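Handheld collection notebook, April, bench 2
Present: me (Lorraine), Sibusiso, Tsutomu. Bongani by phone, mostly breathing.

9:10 am. Kettle on, grippers charging. The target from Candell is 3,000 accepted demonstrations of "close the organizer" before anyone is allowed to train anything. We stand at 631 accepted. I have written both numbers on the whiteboard, and Tsutomu has drawn a small sad face beside the first one.

Task as worded on the sheet: box starts open, lid flat, no contents. Fold lid over base, press until both clasps catch, let go, withdraw. Two hands, two grippers. It takes a person with fingers a second and a half and no thought whatsoever, and that is why it's worth doing and also why we all hate it by mid-morning.

9:40. First batch. Sibusiso on both grippers, me on the clicker. He has a nice steady lid lift now, left finger under the rim, right hand holding the base so the whole affair doesn't skate away. Last week he was pinching the base by the partition walls, and Benvinda threw out the lot at review with the single word "flexing". Fair enough. The walls do bend, and a policy that learns to grab them will grab them forever.

10:25. Moved on to varied starting poses. The protocol Benvinda wrote says the box should land "anywhere on the work surface at any heading", and what we had been doing, on inspection of the log, was putting it square to the front of the table like people laying cutlery. Humans are very poor random number generators. Tsutomu now reads a heading off a printed list and I set the box down to match. The diagonal ones are the hardest on the wrists and therefore, I assume, the most valuable.

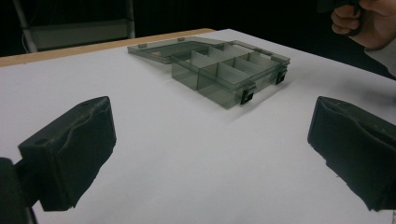
Diagonal start, lid back and flat, both clasps on the near side. This tool's view is mostly clear of the box, for once.

Checked the smoky plastic against the tracker. It is a miserable material for this: walls showing through walls, table showing through everything. Depth from the stereo pair comes back looking like moth damage over the base, worst where the partitions are close together. The clasps are black and opaque, and the feature matcher adores them. I'd bet my lunch that whatever we train will end up steering by the clasps and ignoring the rest of the box. Bongani's view is that this is fine, as the clasps are the bit that matters. My view is that the next box will have clear clasps. Left it there.

The white table isn't helping either. Lovely for looking at, hopeless for localization, hardly a texture on it anywhere. When both fingers come in close the pose estimate has so little to hold on to that it wanders. Tsutomu suggested scattering a few printed tags about. Benvinda has a rule against tags in view, and I agree with her, but I've noted the suggestion so that I can pretend to have had it myself in June.

11:30. Drift check. Touch both fingertips together over the corner mark, compare the two estimated positions. Left tool good. Right tool out by enough that I re-ran the calibration, which ate twenty-odd minutes and changed my opinion of nobody's firmware. Suspect the mount screw. Tightened it, marked it with paint pen so we can see if it backs off.

Pads: the padding on the inner faces is starting to crease. Still grips. I asked Drustex for the firmer compound and they quoted a lead time that I read twice. Sibusiso reckons the creases help on the lid rim, and he may be right, but if we swap pads halfway through the set we'll have two datasets wearing one name. Decision: keep the current pads to the end of the organizer task, swap before the next one, write it in the metadata this time.

12:15 pm. Lunch. Somebody had eaten the last of the Liltanow crackers and put the empty box back in the cupboard. Closed, I note, on the first attempt.

1:20. Tsutomu on grippers, Sibusiso reading headings. Tsutomu is quicker and bolder, and he presses the second clasp with the side of the finger on the way out. It looks terrific. It also counts as a different strategy, and I went back and forth over whether we want it. Rang Bongani. Outcome: keep them, label the operator, don't coach him out of it. If the model averages the two styles and presses the air between the clasps, we'll have something to show at the Watkins visit, at least.

2:50. Rejects so far, by cause, in order of how much they annoyed me:
- operator out of position before the start click (trim and keep where possible)
- second clasp not fully home, looks closed, isn't
- tracking lost on approach
- sleeve across the left view during the fold
- box nudged over the table edge (me, setting it down, no comment)

The unlatched clasp is the nasty one. On video it's nearly impossible to tell a seated clasp from a resting one. New rule from this afternoon: after each take, whoever is on the clicker tries to lift the lid by hand before accepting. Slower by a few seconds. Benvinda will be thrilled, in her way, which is to reply with a full stop.

4:05. Stopped. 65 accepted for the day, which brings us to 696. Sad face upgraded to neutral.

To do:
Re-check paint mark on right mount screw before first take.
Print a longer heading list, we're into the second pass of the old one.
Ask Benvinda whether lid-half-open starts count toward the total or sit in their own folder.
Try dimming the overhead by a notch and see if the depth holes shrink.
Buy crackers.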